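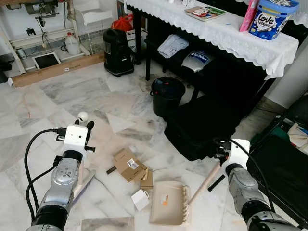
Minutes of the fault review meeting, floor-cleaning task
Project Trallico, Tarkent office
July

Present: the control group (three persons), the test operators (two), the safety representative, and one colleague from Ağca, who took part by telephone. The Zululberg site sent apologies and a written comment, which was read under item 4.

The meeting was opened at 10.05. The minutes of the last meeting were accepted with one correction: the spare gripper fingers were ordered, but they have not been received.

1. The event

The operators reported on the sweeping trial in which the right arm did not stop on command. The task was the usual one: cardboard scraps on the tiled floor, the hand brush in the left gripper, the long wooden handle in the right gripper, the dustpan on the floor between them. In run 63 the right arm pushed the handle against the floor and continued to push. The operator gave the soft stop from the keyboard. The left arm stopped at once. The right arm continued its movement for 11 seconds more, until the operator pressed the red button and the power was removed from both arms.

Nobody was hurt. The operator was standing behind the base, outside the marked line. The handle slipped in the gripper and one tile got a scratch. The dustpan was not damaged.

It was asked if the stop command was really sent. The log shows that it was sent and that both arm controllers received it. Only the left one confirmed it.

2. Cause, as far as it is known

The control group has read the log of the complete day, 168 runs. The same warning (late answer from the right controller) appears in 19 of them, but in all the others the arm was not in contact with anything, so it came to its target and stopped by itself. For this reason the fault was not noticed earlier.

The present opinion is that the right controller does not read the stop message while it is in force mode and the force limit is exceeded. It waits for the force to come down, and with a stiff handle pressed on a hard floor the force does not come down. The colleague from Ağca does not fully agree. In Ağca they saw late answers also without contact, and there the reason was a worn cable at the wrist. Both explanations stay open. It was remarked that the two could also be true together.

The cables of the right gripper will be measured before anything is changed in the software - otherwise we will not know which change has helped.

3. Safety

The safety representative stated that a soft stop which works on one arm only is not acceptable, also when the red button works correctly. She asked that the event is written in the incident book as a failure of a protective function and not as a "communication warning". After some discussion this was agreed.

There was a discussion about the person at the red button. Until now one operator did both, the keyboard and the button. The operators said that this is possible but tiring on a long day. It was decided that two persons are needed for every run with a tool in contact with the floor.

The proposal to lower the force limit for all tasks was not accepted. With the lower limit the brush does not collect the small pieces, and the operators then have to repeat the run many times. The lower limit will be used for the long handle only.

4. Comment from Zululberg

Zululberg has the same controller version and asks if they must stop their trials. Answer: trials without contact may continue. Trials with contact must wait for the result of the cable measurement.

5. Decisions and tasks

Measure both gripper cables, right side first - test operators.
Repeat the fault with the arm pressing on a foam block, two persons present - control group.
Stop test of both arms every morning before the first run, result to be signed - test operators.
Write to the controller supplier with the log of run 63 - control group.
Send photographs of the worn cable - Ağca.
Incident book entry - safety representative.

6. Other matters

The tape of the marked line is coming off near the wall and will be replaced. The request for a second battery charger was moved to the next meeting.

The meeting was closed at 11.40. The next meeting will be called when the cable measurement is ready.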